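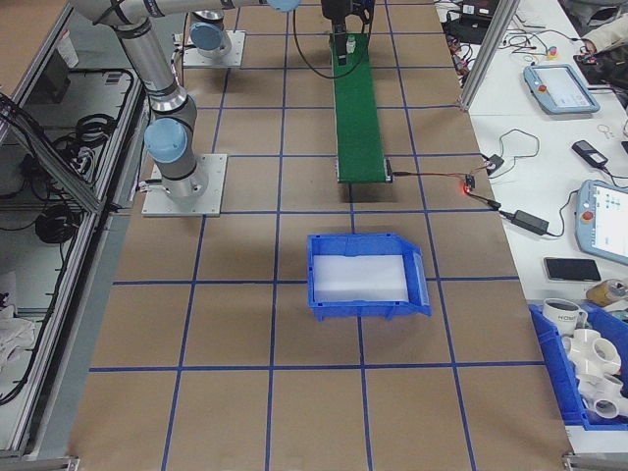
**Brerkton Trail Workshop – route marking**

September 6, 2020

Winter poles for the Carnavholm ridge. The high point is 1,368 m, and the section above the tree line has the worst rime. Went through the poles brought down from the Nepia side. Red paint gone on the windward face, mostly in the top third. Crosses still tight, bolts rusted but they turn.

Sanded one batch back to bare wood, left the other with the old paint keyed. Both get 2 coats. Labels are on the butt end, so don't trim those.

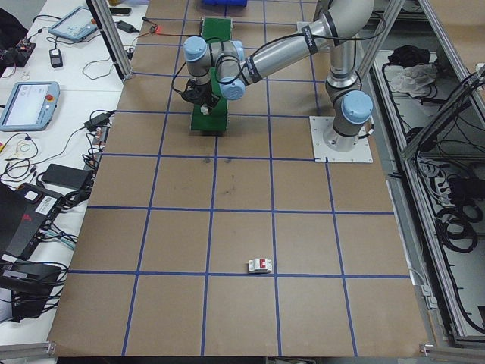

*Grid table, arm on the right*

Spacing: the old sheet says 100 m on the plateau. Too wide in whiteout. On the Nepia side the poles run closer, and skiers there keep the line without stopping at each one. Proposal is to halve the gap between the Brosto hut and the saddle and leave the summer cairns as they are.

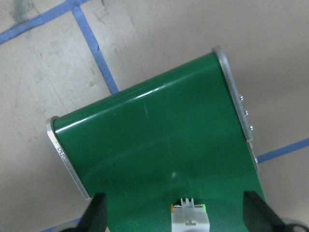

The saddle itself is a separate problem. Bedrock is at the surface and the poles were wedged with loose stone, which shifts when the frost comes out. Drilled sockets would hold better but need the generator carried up – one more trip before November. Check whether the hut track is passable for the trailer.

Still open: reflective band height. Snow depth at the saddle can bury the lower band.

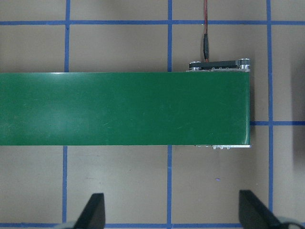
Somkiat Kaewmanee would put both bands above the cross and drop the lower one altogether. He also wants the sanded batch kept off the ridge until the second coat has had a full week.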